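Drernevska River Recordings: README

Welcome! This is the data card for a collection of word recordings, river stories and place names from the villages along the upper Drernevska, where people have lived by fishing and forest gardens for longer than any written record of the area goes back. We are so happy to finally share it.

What is in the collection

2,686 audio clips, most of them a single word or short phrase
577 place names, each with a spoken clip and a meaning where the speakers gave one
300 longer stories and songs, with line-by-line transcripts

Everything was recorded in the three villages that speak Urker at home. Outsiders used to call it a dialect of the language spoken downstream, but the verbs alone should put that idea to bed (please go and listen to the verbs, they are wonderful). Urker has separate words for paddling with the current, across it and against it, and a fourth for letting the canoe drift while you eat.

The place names are my favorite part. A bend in the river can have one name in high water and another in low water, and both are in the table, in the columns name_high and name_low. If only one is filled in, the speakers told us the other doesn't exist. A blank in both means the name is known but the village asked us to leave it out. 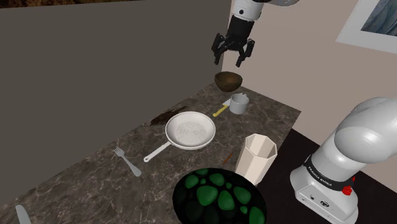
How the files are arranged

audio/ has the clips, sorted by village
text/ has transcripts in Urker and English
places/ has the name table, one row per bend, island, hill or landing
notes/ has the speakers' own comments, which are often longer than the entry!

Clip names start with the village, then the speaker number, then the word. Speakers chose whether to be listed by name or number. The spelling follows the school primer made in the villages, with one change: the long nasal vowel is written with a doubled letter, so that it survives in plain text files.

Of the word clips, 1,695 have been checked by a second speaker. The rest are marked "unchecked" in the status column. They are still perfectly good to listen to, but please don't build a grammar argument on them yet.

Animals and food words

This section grew far beyond what we planned, and I love it. There are names for animals by age, by season and by what they were last seen eating. Cooking words are just as rich: one verb for stirring a shared pot, another for stirring your own bowl. Where speakers disagreed on a meaning, we kept both answers.
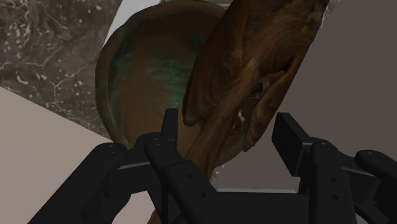
Lambros Zervas writes that the peccary entries need another look, as two of the words listed for a young animal are used only in songs in the village where he recorded. He would like them moved to a column of their own, and he has offered to go through the clips again in June. Yes please! Until then, treat those two as song words.

Using the recordings

You may use the word clips and transcripts for teaching and study. Stories and songs may be listened to and quoted in short passages, but not remixed or sold. If a village asks for a clip to come down, it comes down in the next version, so check that your copy is current.

Version 2, 4/5/19
Maintained by Sabina Marikar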